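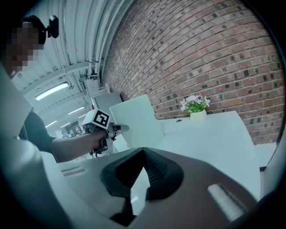 **Olaia_R** · Thursday, June 24, 2021

Hello all. We moved our front desk to the room with the red brick wall. The desk is white and I like it against the brick, but my colleagues say it looks like a clinic. What would you put on it? I have a budget of 300 for everything.

**bohumila.s**

I would put very little. White needs some empty space near it. One plant, one box for the small things, finished. Please leave the brick alone, no posters.

**IlirT**

I don't agree with Bohumila. A desk with nothing on it looks closed, and visitors do not know where to stop. Put a lamp with warm light, because those ceiling tubes are cold.

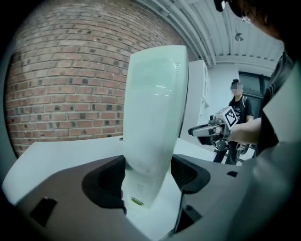
And choose one color and repeat it. Pale mint green is good next to red brick. It is soft, and it does not fight with the wall.

**Olaia_R**

Mint was also my idea, thank you. A lamp I am not sure, the cable must go somewhere. For now I tried only a long box and some flowers on the white table. 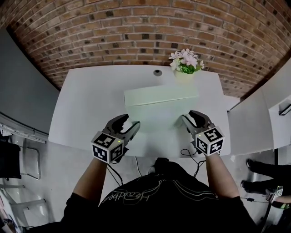
*The long box with the lid, and the flowers behind it*

**bohumila.s**

The box is right. Are the flowers artificial? I prefer a real plant, even a small one.

**Olaia_R**

Yes, artificial. In July we close for 18 days and a real plant would die.

**IlirT**

Then keep them. For the cable, you have a round hole in the table top, left of the flowers. So the lamp is possible :)

**bohumila.s**

Possible, yes. I still say no lamp.

**Olaia_R**

I will borrow one from home and try it for a week before I buy.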